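I asked Nyokabi Mussa how she looks after the two-armed cell at Wurnent, and she went straight to the fingers. "They're yellow, they're printed, and they wear!" she told me. She checks the tips every 213 runs, using small stuff like a padlock and a key on a ring. 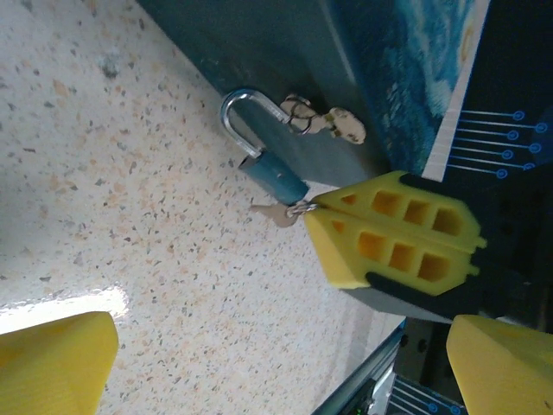
Wafula Mbwambo would swap them sooner, he told me, and not wait for a slip. Nyokabi laughed at that (they've had this one before). "I look at the seam first, then the screws."
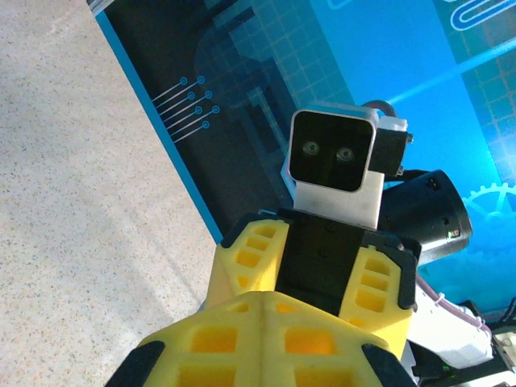 "Then the cables," she went on, "and I leave them some slack."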